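About us

Fodotbridge Laundry Room, Clisness. Washing, folding, mending, bed linen changed. Started as one machine and a table. Still mostly that, if we're truthful.

Open every day but Tuesday. Knock hard, the washer drowns out the bell.

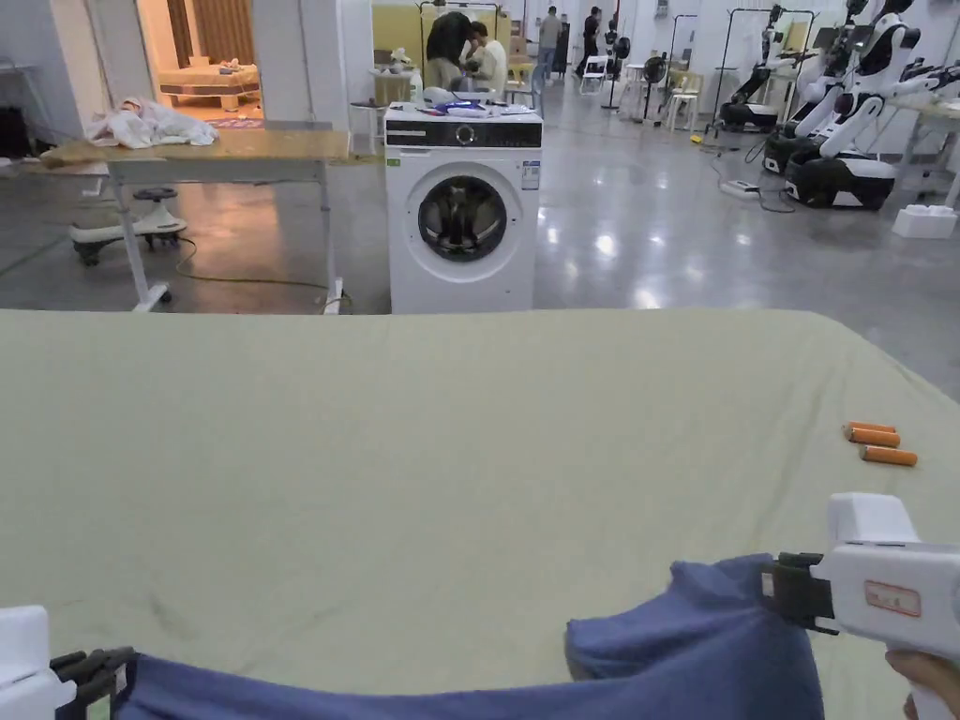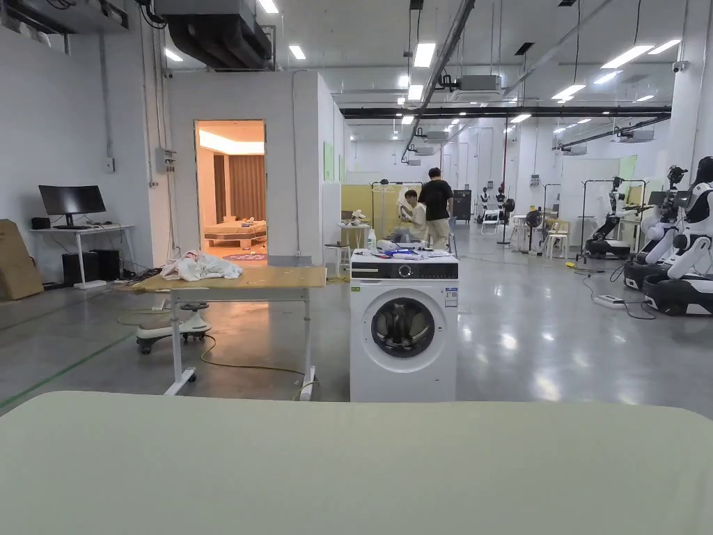
What we do

We teach people to look after their clothes and bedding. School leavers, people in a first flat, people who have always had somebody else do it and now haven't. Also anyone who has shrunk a good jumper and would like not to again.

The course is called Plirton. Don't ask, it was the name of the street we were on before and it stuck. 4 sessions, small groups, bring your own washing. Yes, your own. You learn a lot more from your own shirts than from ours.

Session one is sorting. Reading labels, emptying pockets, darks from lights, what can go in together and what can't. Denim on its own for the first few washes please. Turn it inside out. Zips done up.

Session two is the machine. What the dial means, how much is too much in the drum, why more powder does not mean cleaner. We use a front loader, plain white one, dial on the front, same sort as most people will have at home or in a shared house. Cleaning the filter gets done in this session too and it's everyone's least favourite half hour.

Session three is folding. We fold on a big flat surface, everything spread out first, creases smoothed with the hands, sleeves in, then halves. Shirts, trousers, towels. Lift by the corners, give it a shake, lay it down again. If it's bunched up start over, it's quicker than trying to pull it straight. Fitted sheets come last and there is a knack to it which we'll show you as many times as you like.

Session four is making a bed. Bottom sheet, corners, duvet cover (inside out method, it does work), pillows. Then strip it and do it again.

The course costs nothing. It never has. Tea is extra, 3 biscuits maximum, we had to bring that in.

The washing service

Separate from the course. Leave a bag in the morning, collect the next open day, folded. Last year we did 3485 bags, which was a surprise to us when we added them up as it hadn't felt like that many. Well it had in May. Everyone washes their winter coats and blankets the same week.

Please put a label on the bag with your name and phone number. We can not guess. Odd socks go in the sock box and we keep them a good long while.

We don't do dry clean only, leather, or anything with paint still wet on it. Duvets up to double. King size we've tried and it comes out in a lump.

How we got going

The Tesfamariam Fund gave us our first grant, enough for the washer and the plumbing. Before that it was hand washing in a sink at the back of a shop, cold water, and drying on whatever would hold a peg. We moved to Clisness for the floor space. More room to spread things out and somewhere for the tables to go.

The fund still pays for powder and repairs. The washing service covers the electric, most months.

433 people have finished the course so far. Some come back to do folding a second time, you're very welcome to, just let us know so theres a space at the table.

Things we could use

Old towels and pillowcases, clean, any colour, for practising on
Single fitted sheets, elastic can be tired
Wooden pegs
A decent ironing board, ours leans
Buttons, always

No more hangers thank you. We have so many hangers.

Finding us

Side entrance, ramp on the left of the building, door is heavy so push. Parking is bad before noon and alright after. The bus stops opposite.

To book a place on the next Plirton course ring or call in, the list is kept by the door. If the group is full we put you down for the one after and ring you when it's comming up. Bags for the washing service don't need booking, just turn up before ten.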